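Teaching a Robot to Pour by Letting It Change Its Mind

I've spilled plenty of soda in my life, so I showed up at the Beyene lab feeling a certain kinship with the machines. Zhenhua Dong met me at the door, handed me a paper towel "just in case," and walked me straight over to the robots.

The project is called Hullo, and the idea behind it is simple enough that I kept asking what I'd missed. Most robots that learn by copying people get a stack of recorded demonstrations, and they do their best to play them back. It works great until something slips an inch. Then the robot is in a spot no person ever showed it, and it keeps right on going as if everything were fine (I've had roommates like this).

Hullo adds what Dong's group calls a second guess. The main program plans a short burst of movement, and a smaller program, trained only on moments when people fixed their own mistakes, gets to look at the plan and nudge it. It does this 7 times a second, which sounds slow to me, but Dong says faster checking made the arms twitchy.
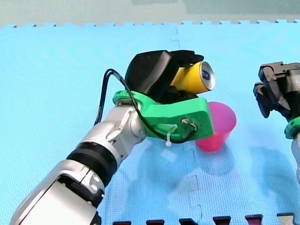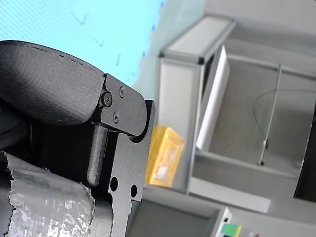
The Hullo work in progress: a gripper holding a yellow can above a pink cup, top, and a close look at a black gripper with silver tape on it.

The fixes had to come from somewhere, and this is the part I loved! Back in January, Obsa Wolde, a grad student on the team, started messing things up on purpose. She'd steer an arm into a bad grip or park it too far from the cup, and only then hit record and work her way out. She ended up with 613 of these rescues, next to nearly 3,000 ordinary demonstrations.

"The first week I felt silly," Wolde told me. "Then I got really good at being bad."

So does it help? The team ran 116 test pours with the second guess turned on and the same number with it turned off, mixing up the starting spots each time. The version with it on did better, mostly in the trials that began with an awkward grip. When the start was clean, the two came out about even, and Dong seemed almost pleased about that. He'd worried that the extra program would meddle with pours that were already going well.

There are things it can't do yet. A can that's been dropped is still a lost cause -- Wolde never recorded any rescues from the floor -- and a different shape of cup throws it off more than you'd expect. The group wants to try softer containers next, and they've started swapping notes with Flarnel, a small company that builds kitchen equipment.

I asked whether I could try steering one of the arms myself. Dong said yes, a little too fast, and Wolde reached over and hit record.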